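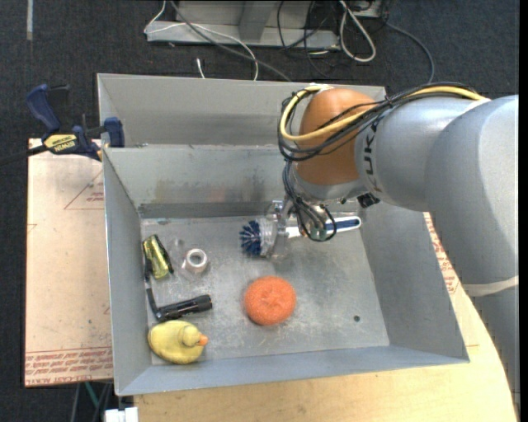
Opening, Grestdale open day, Wednesday slot. Thank them for coming, then straight into bin picking before the coffee wears off. Visitors want to see the arm go fast - ours would like to think about it first. Point out the dish brush in the gripper, then the yellow duck in the corner, which always outpolls the KUKA.

Talks > Open days > Bin picking, notes

Last updated: December

Next: Skuditz has 403 items in the cupboard. Do not offer to show all of them. If asked about cost, look at the clock.

Comments

Came for the robot, stayed for the duck.

Is the Skondance talk the same one? - Yes, with fewer chairs.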